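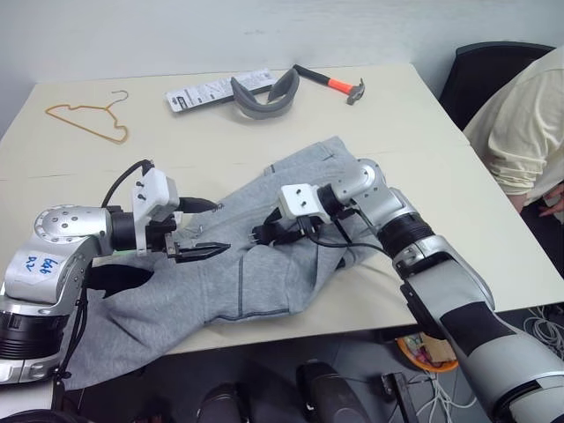 Sweatpants, left gripper hovering, right one down at the fabric.

Wednesday, January 31, 2018
by Định Đào

Search this blog Go

Folding by remote, day 5. Me on the controls - slow, slow, slow. Gray cloth on a cream table, seams are your freind. Pinch, lift, lose it, again. 11 tries saved for Trundo, 8 worth keeping. Legs are the worst bit. No feel in the fingers at all, just eyes. Wrist angle matters more then I thought. Shirts next. Gotta run.

Comments

Mikuš: what do you do when one leg hangs off the table?

Ľudovít Brabec: drag it up first, then fold. Saves a ton of redos

Faris: more on the wrist angle pls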